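Course handout, Unit 2: Faults in Shared-Workspace Manipulation

This handout accompanies the session on the Fetar cell and concerns a position fault recorded in January. Students should read it before the laboratory period.

## Background

The Fetar cell carries out tidying and placement tasks with household items on and beside a small raised shelf. During the run under review, the controller reported a wrist position that differed from the true position by 4 mm. The offset was small enough to pass the startup check, and the arm continued to accept commands. With the fingertips almost closed and directed at the tabletop, an error of that size leaves little margin.
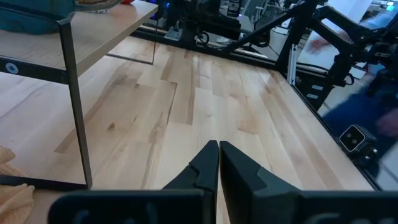
## Sequence of the Fault

1. The wrist encoder lost its reference at cycle 261.
2. The Zorulow controller substituted the last stored value and raised no alarm.
3. Later moves were planned from the wrong height.
4. The operator pressed the stop control when the approach looked low.

The log holds 4000 entries for the run, and the substitution appears in only one of them. Students will be asked to locate it. Attention should be given to the objects in the workspace: a soft cloth tolerates light contact, whereas a ceramic pot on a raised shelf does not.

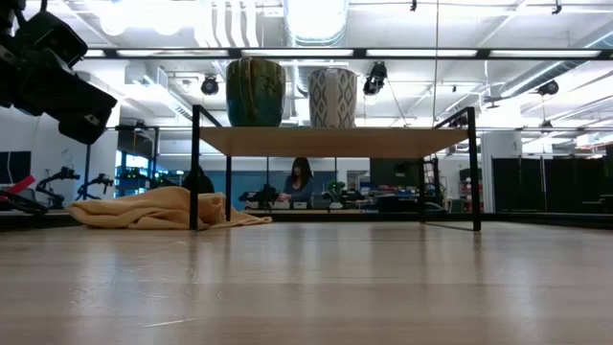 The review also found that the speed limit had been left at 400 mm/s, a setting intended for open travel. Near the shelf, the reduced limit applies at all times — including during setup and manual jogging.

## Required Practice

- Confirm the wrist reference before each run.
- Treat any substituted value as a stop condition.
- Keep hands out of the reach of every arm while drives are enabled.
- Record the fault code and cycle number before restarting.
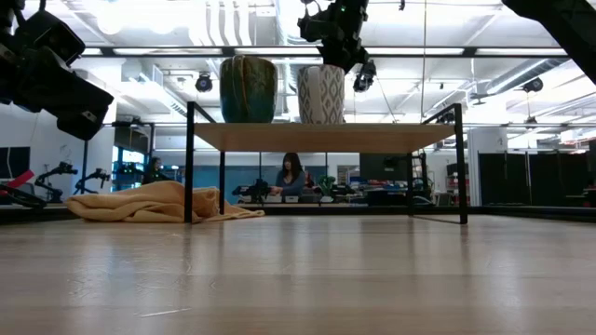 *Figure 3. Gripper over the patterned pot, Fetar cell.*

Written answers to the Unit 2 questions are due at the start of the next laboratory period.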